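To: Poul Dalsgaard, Skukmont small works fund
From: Remedios Soriano, Dradstead
Re: ground floor work area, second progress report
Tuesday, June 4, 2024

Poul, you asked for something shorter than the March report and with fewer promises in it. I agree with you about the promises. Most of what we said in March was copied from the Tenen proposal, and I don't think anyone here had checked it against the way people use the room.

## Work surface

The glass top was sold to us as easy to clean and pleasant to stand at. I accept the second part. People do lean over it to handle things, and the height seems to suit most of them. On the first part I have my doubts. Glass shows every hand that has been on it, and it has a smudged, bluish-gray look more often than I would like. The proposal assumed a wipe-down at the end of the day. In my opinion that was written by someone who has never shared a table.

I also don't love having things visible through the top. It makes a tidy surface look busy, and I have twice reached for something that was on the other side of the glass. Tenen suggests a mat. I would like to borrow one before we pay for one.

Loose cords are still my main complaint. We asked for a way to keep them off the glass and were sent a leaflet.

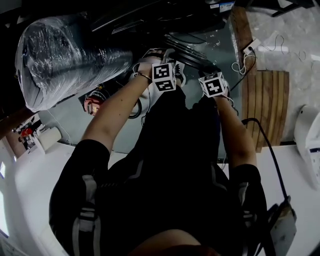

## Money

Spent to date: $1,537 of the $2,000 award. Nearly all of it went on the surface and its delivery. The remainder is meant for storage, and I have asked Ahonen for a price on a low shelf unit. Their first answer took seven working days and quoted for the wrong depth, so please don't read the unspent balance as a saving. If the second quote is no better I would sooner hold the money than spend it because the award period is closing.

## The stair corner

This is the part I was least convinced by in March, and I haven't changed my mind. The plan treats the space beneath the spiral staircase as free storage. On paper it's a neat block. In the room the treads come round in a curve, the headroom drops with them, and the fire extinguisher stands under there too. Any shelf has to leave it in plain sight and within reach, which takes out a good part of the area the drawing counted as usable.

Meanwhile the floor nearby fills up. A box still in its clear plastic wrap is an obstacle whether or not it's on somebody's list, and the same goes for equipment parked beside it.

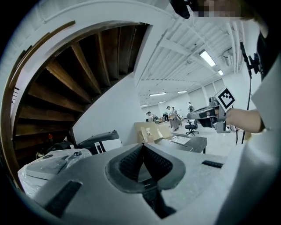 I asked for a taped outline on the floor before any shelf is ordered, so we can walk past it for a week and see who trips. Tenen thinks this is excessive. It costs a roll of tape.

## Next steps

- Corrected shelf quote from Ahonen, with the depth measured here and not taken from the drawing.
- Trial mat on the glass for five days. If it makes no difference, drop the idea.
- A fixed place for cords. I'll take a cheap clip over another leaflet.
- Your decision on whether the storage money can be used elsewhere in the room if the stair corner doesn't work. I would need that in writing before I reply to Ahonen.

Remedios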